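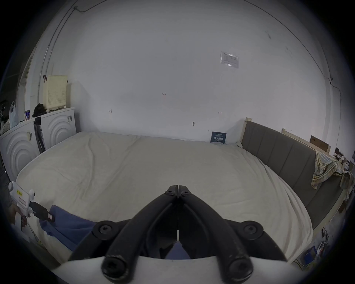 흰 벽의 방, 크림색 시트를 깐 침대

Gastden 차량용 오디오 어댑터 Inska 시험 참가자 모집

공유 73 · 댓글 4

안녕하십니까. Gastden은 자동차 오디오 부품을 만드는 작은 회사입니다. 이번에 새 어댑터 Inska를 판매하기 전에, 자기 차에 달고 매일 사용해 주실 분을 찾습니다. Inska는 순정 오디오를 그대로 두고 휴대전화의 음악과 통화를 연결하는 제품입니다. 핸들 리모컨의 버튼도 계속 사용할 수 있도록 설계하였습니다.

모집 인원은 104명입니다. 시험 기간은 8월부터 4개월 동안입니다.

참가할 수 있는 분
- 본인 이름으로 등록된 승용차가 있고, 순정 오디오가 아직 달려 있는 분
- 출퇴근이나 다른 일로 한 주에 200킬로미터 이상 운전하시는 분
- 한국어 또는 영어로 짧은 기록을 쓸 수 있는 분
- 외장 앰프가 있는 차도 신청할 수 있습니다. 그 경우에는 앰프의 모델명을 꼭 적어 주십시오.

오디오를 이미 다른 제품으로 바꾸신 차는 이번 시험에 맞지 않습니다. 죄송하지만 다음 모집을 기다려 주시기 바랍니다.

참가자가 하시는 일
처음에 Longo에 있는 Jellberg 정비소에 오셔서 장착을 받으십니다. 장착하는 동안 대기실에서 기다리셔도 되고, 차를 맡기고 저녁 6시까지 찾으러 오셔도 됩니다. 그다음에는 평소와 같이 운전하시면 됩니다. 매주 한 번, 온라인 양식에 음질, 연결이 끊어진 때, 통화 상대가 말한 불편을 적어 주십시오. 잡음이 들리면 엔진 회전수에 따라 소리가 변하는지도 적어 주시면 저희에게 큰 도움이 됩니다. 운전 중에는 절대로 기록하지 마십시오.

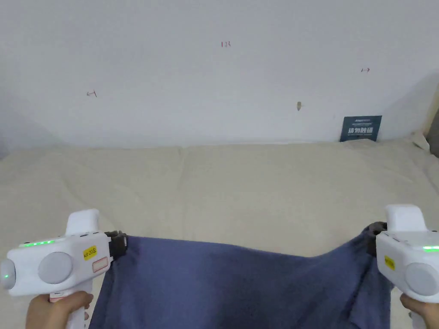 드리는 것
장착 비용과 배선 비용은 모두 Gastden이 부담합니다. 시험을 끝까지 하신 분은 Inska를 그대로 가지실 수 있습니다. 원하지 않으시면 같은 정비소에서 무료로 떼어 드리고 순정 상태로 되돌려 드립니다. 중간에 그만두시는 것도 가능하며, 이때는 제품만 반납하시면 됩니다. 정비소까지의 교통비는 드리지 못합니다.

신청 방법
아래 내용을 이메일에 적어 보내 주십시오. 제목은 "Inska 시험 신청"으로 해 주십시오.
1. 성함과 연락처
2. 차종, 연식, 오디오 화면의 종류
3. 사용하시는 휴대전화 기종
4. 정비소 방문이 가능한 시간대

대시보드 사진을 한 장 첨부하시면 확인이 더 빨리 됩니다. 선정되신 분께만 이메일로 답을 드립니다. 보내 주신 개인정보는 선정에만 사용하고, 선정되지 않은 분의 정보는 모집이 끝난 후에 삭제합니다.

최종 수정: 7월
문의: Gastden 제품시험 담당 | © Gastden | 맨 위로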